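Piretent - Guía de puesta en marcha
Sección 6. Primera sesión con las pinzas de mano

Si ha llegado hasta aquí sin saltarse la sección 5, enhorabuena: pertenece a una minoría. Si se la ha saltado, vuelva y empareje las dos pinzas con la base. Lo que sigue da por hecho que ambas responden al gatillo y que el indicador de cada una está en verde fijo.

Piretent registra lo que hacen sus manos para que después lo repita un brazo que no las tiene. El equipo no juzga. Guarda con la misma fidelidad una demostración impecable y los cuarenta segundos en que usted se rasca la nariz con una pinza, de modo que conviene decidir antes cuál de las dos cosas quiere enseñar.

6.1 Preparar el puesto

1. Elija una superficie estable, a la altura de la cintura. Una mesa vale. Un lavabo también, y además obliga a trabajar con bordes, curvas y un grifo en medio.

2. Deje un pasillo libre detrás del operador y otro delante. Los cables se llevan por el suelo, pegados a la pared si la hay, y se fijan con la cinta incluida en la caja.

3. Retire del puesto los espejos de mano, las bandejas pulidas y el papel de aluminio. Los reflejos de un marcador cuentan como marcador, al menos a ojos del programa.

4. Compruebe la luz. Se puede trabajar con ventanas grandes y luz de techo a la vez, siempre que ningún rayo de sol caiga de lleno sobre los cubos.

5. Abra la vista previa en la aplicación Vallevo y mueva cada pinza despacio, de izquierda a derecha. La lente de la pinza es de ojo de pez: abarca el puesto, el techo y a todo el que pase por allí.

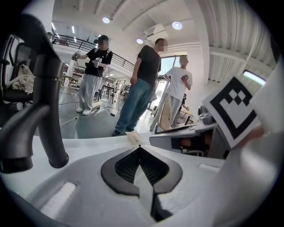 Yusuf pregunta si hay que vaciar la sala antes de cada toma, porque en su taller eso equivale a cerrar el taller. No hace falta. El programa calcula la posición a partir de los marcadores y del sensor interno; la gente que circula por el fondo no le afecta mientras no se interponga entre la cámara de cabeza y los cubos. Otra cosa es la privacidad: active el difuminado de caras en Ajustes > Exportación antes de grabar, y avise a los presentes. A nadie le gusta enterarse por el manual.

NOTA. El difuminado se aplica al exportar. La copia de la base conserva las caras hasta que usted la borre.

6.2 Colocarse las pinzas

6. Póngase la cinta de cabeza y ajústela hasta que no baile al asentir. Si deja marca en la frente, está demasiado apretada. Si se le cae sobre los ojos, también ha encontrado el otro extremo.

7. Pase la mano por el interior del cubo de marcadores y cierre los dedos sobre la empuñadura. Los marcadores van impresos en las caras del cubo; no los tape con la manga, con el reloj ni con pegatinas de la empresa, por bonitas que sean.

8. Repita con la otra mano. La segunda pinza es siempre más difícil, dado que la primera ya le ha dejado sin dedos. Apoye el cubo en la mesa y empuje.

9. Extienda los antebrazos sobre el puesto, con las dos puntas a la vista de la cámara de cabeza, y quédese quieto hasta oír 2 pitidos.

PRECAUCIÓN. No meta los dedos en la mordaza para comprobar si aprieta. Aprieta.

6.3 Primera toma

Para empezar sirve cualquier objeto ligero que se tenga de pie: una tira de papel, una etiqueta de cartón, una bolsita. Reserve la vajilla de la abuela para la sección 9.

10. Coloque los objetos al alcance de ambas pinzas, sin que se toquen entre sí.

11. Parta siempre de la misma postura. El equipo agradece la monotonía mucho más que las personas.

12. Pulse el gatillo izquierdo dos veces para iniciar la toma. Acerque las pinzas, agarre, mueva, suelte y retírese. Evite los gestos de mago.
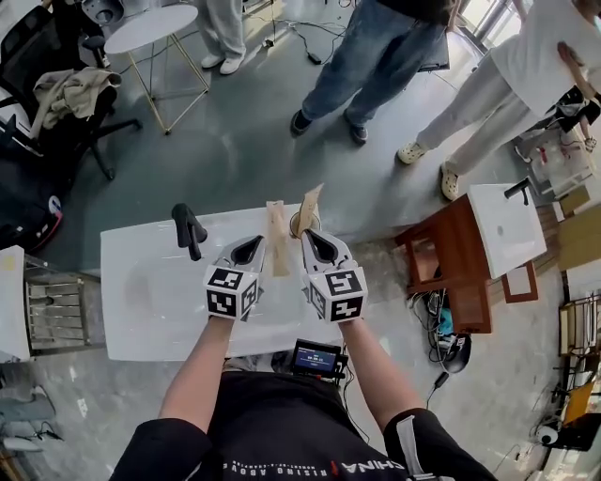 Figura 6-2. Ambas pinzas sobre el lavabo, con los cubos de marcadores orientados hacia la cámara de cabeza.

13. Pulse otra vez dos veces para terminar. Vallevo muestra una valoración del 0 al 100. Por debajo de 70, la toma se guarda en la carpeta Dudosas, donde nadie entra nunca. Repítala.

14. Si la valoración baja de golpe entre una toma y la siguiente, mire primero la cinta de cabeza, después los cubos y por último el cable. El orden responde a lo que llega al servicio técnico de Grultorum, que recibe muchos cables perfectamente sanos.

NOTA. La memoria de la base admite 2000 tomas. El aviso de memoria llena aparece cuando está llena - es un aviso sincero, aunque poco previsor. Vacíela al final de cada jornada.

6.4 Objetos altos y blandos

Las bolsas de papel o de tela merecen apartado propio. Son ligeras, se doblan por donde quieren y, una vez en la mordaza, se plantan delante de la lente y tapan buena parte de la vista.

15. Agarre la bolsa por la parte más estrecha y centrada en la V de la mordaza. Las estrías sujetan mejor el papel cuando entra recto.

16. Cierre despacio. Con el gatillo a fondo, el papel fino se arruga y la toma siguiente ya no se parece a la anterior.

17. Mantenga la otra pinza a un lado, con su cubo visible. Mientras la bolsa tape el centro de la imagen, ese lateral será la mejor referencia del programa.

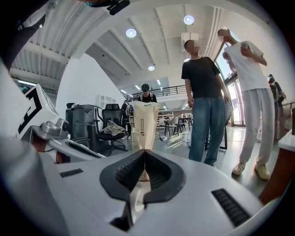 6.5 Al terminar

18. Apoye las pinzas en la base antes de quitarse la cinta. Hacerlo al revés es posible y suena caro.

19. Limpie las lentes con el paño seco. El limpiacristales de la cocina anula la garantía y, de paso, la lente.

20. Espere a que la luz de la base pase de azul a blanco antes de desenchufarla. Si sigue en azul pasada la noche, consulte la sección 11, «Bloqueos y reinicio».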